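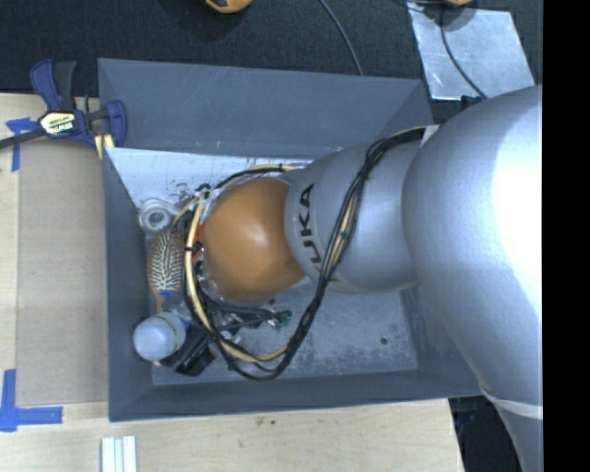
The Night Bus to Pososley

My aunt left me her accordion, and the accordion was in Pososley, so in February I bought a ticket for the night bus. Thirty dollars one way! I had never been further north than Stirmont, where the bus stops so the driver can eat a sandwich, and I figured I'd sleep through most of it anyway.

I did not sleep. The woman across the aisle had a cake on her lap, a big one in a white box tied up with string, and every time we took a curve she leaned the other way to keep it level. After an hour of this I was leaning too. So was the man behind her. We must have looked like a rowing team.

"Is it for a birthday?" I asked her, somewhere past the reservoir.

"It's for my sister," she said. "We haven't talked in three years."

I didn't know what to say to that, so I asked what kind of cake it was. Lemon, with the thin sort of frosting that cracks. She told me the fight had been over a boat. Neither of them could swim, and neither of them wanted the boat (it had a hole in it, for one thing), but their father had promised it to both of them on different days, and they were each sure that their day was the one that counted.

At Stirmont the driver went in for his sandwich and the heat went off with the engine. I held the cake while she went to find a restroom. It was heavier than I expected, and I sat there with my elbows stuck out, scared to breathe on it. The snow was coming down sideways in the parking lot lights. I thought about my aunt, who used to play two songs at every wedding, the fast one and the sad one, and who always got them in the wrong order for the mood.

When the woman came back she had bought me a coffee. It was terrible coffee and I drank the whole thing.

"What are you going up there for?" she asked.

"An accordion."

"Do you play?"

"No," I said. "I don't even like them very much."

She laughed so hard that the box slid, and we both grabbed it, and my thumb went right through the cardboard. I felt it go into the frosting. We looked at each other – I really thought she was going to cry – and then she lifted the lid and there it was, a neat round hole on the left side, just above the sister's name.

She studied it for a long time. The bus pulled out, and we leaned left for the on-ramp, all of us together.

"Well," she said, "now it looks like the boat."

She let me lick my thumb. It was a really good cake. In Pososley there was a person in a green coat waiting under the station clock with her arms folded, and I got my bag down slowly so I could see whether she would unfold them.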